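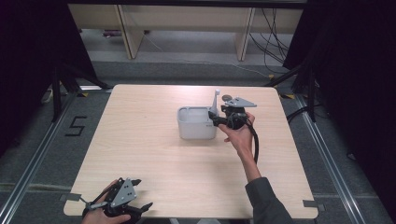

I have been at Stollska for two years now, and I still get a kick out of telling people what my job turned into. I used to pack sample kits by hand, all day, same corner of the same bench. Now I teach! My students are the two arms on the Uda line, and the way I teach them is by doing the work myself with a black gripper in each hand, so that every reach and pinch is something a machine could copy. Take the small white container with the upright lever at one corner. I go in from the right, jaws pointed at the lever, while the left gripper waits down by the near corner of the table. With my own fingers I would never have thought about any of it. With grippers you think about all of it (which side to come from, how far to open, where your other elbow has got to).

Piyumi Munasinghe runs the training side and she set us a target of 945 good demonstrations before the arms get to try the container job on the line. When she first said the number I laughed out loud. But you find a rhythm, and I've started to love the quiet of it. Slow hands, no rushing, start again if you fumble.

There are 26 of us on the packing floor, and I won't pretend everyone was thrilled when Bandara, our name for the whole automation plan, was announced. Zahira Lumbantobing asked the question we all had, which was what happens to our hours. She got a straight answer in writing, and the hours stayed. What changed is what's in them. Less lifting and less of the repeat work that used to wreck my wrists by Thursday, more checking, more fixing, more showing. Zahira does the fault logs now and she is scarily good at it. She can read a bad grasp from across the room and tell you which habit of ours the arm picked it up from!

That last part is my favorite thing about all this. The arms pack like us. One of them does a little pause before it sets a lid down, and that pause is mine, I've done it for as long as I've been here. My sister thinks it's creepy. I think it's wonderful.

It isn't all smooth. The grippers get heavy by mid-afternoon and I'd like a lighter pair, and the Flakedus software we label the recordings with still loses my place if I step away for coffee. Piyumi has both on her list for August. After that we start on the lids with the snap edge, and I already have opinions about how those should be held.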